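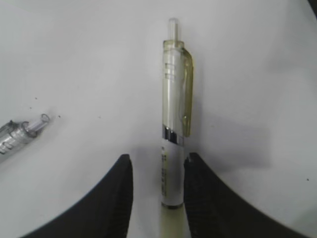
Transparente Kugelschreiber sind gemein. Seit November sitze ich abends an Skarnum, meinem kleinen Planer für Greifbewegungen, und kein anderer Gegenstand hat mir so viel über meinen eigenen Code beigebracht!

Kurz zum Stand der Dinge: Skarnum bekommt ein Bild aus der Handkamera, sucht darin längliche Objekte, schätzt deren Achse und schlägt dann eine Anfahrt vor, bei der die beiden Finger links und rechts vom Schaft landen. Die Erkennung selbst steckt in einem eigenen Modul namens Ñahui (ja, mit Tilde, und ja, mein Build-Skript hat sich daran anfangs verschluckt). Dazwischen läuft Fonness, ein winziger Nachrichtenbus, den ich längst durch etwas Vernünftiges ersetzen wollte, der aber einfach nicht kaputtgeht.

Das Schwierige ist die Segmentierung. Ein Stift mit weißem, undurchsichtigem Unterteil und durchscheinendem, leicht gelbgrünem Oberteil zerfällt auf einer hellen Tischplatte gern in zwei Objekte. Das weiße Stück wird gefunden, das Metallband in der Mitte leuchtet geradezu als Kante, und darüber sieht die Maske nur noch Tisch mit ein bisschen Gelb. Der Clip macht es noch schlimmer: Er wirft einen weichen Schatten, und meine alte Version hat diesen Schatten mit in die Maske gezogen. Die Achse kippte dann ein paar Grad nach rechts, und der Planer wollte schräg zugreifen.

Die Lösung war am Ende fast peinlich einfach. Ich suche jetzt zuerst nach Paaren paralleler Kanten und lasse die Farbe erst im zweiten Schritt mitreden. Zwei Teilstücke, deren Achsen auf einer Linie liegen, werden zusammengefasst, auch wenn sie völlig verschieden aussehen. In meinem Testsatz mit 300 Bildern waren vorher 197 Stifte als Ganzes erkannt. Die neuen Zahlen schreibe ich erst auf, wenn der Satz einmal sauber durchgelaufen ist, aber was ich bisher im Viewer sehe, macht richtig Laune.

Zweite Baustelle: die Finger. Sie sind schwarz, groß und ragen von unten ins Bild, also hatte ich sie früher mit einer festen Maske ausgeblendet. Klappt prima, solange der Greifer immer gleich weit offen ist. Jetzt rechnet Skarnum die Maske aus der gemeldeten Öffnungsweite aus, und der helle Spalt zwischen den Fingern bleibt nutzbar. Genau dort liegt ja der Teil des Stifts, der mich interessiert!

Offen ist noch die Frage, wann zugegriffen werden darf. Im Moment müssen Achse und Fingermitte 100 Millisekunden lang übereinstimmen, bevor Fonness das Schließen freigibt. Das fühlt sich ein bisschen träge an, kürzere Werte habe ich noch nicht ordentlich getestet. Als Nächstes kommt der Umzug der Logdateien nach Tudholm, meinem Auswertungswerkzeug, das bei 2000 Einträgen pro Lauf leider noch ziemlich ins Schwitzen gerät.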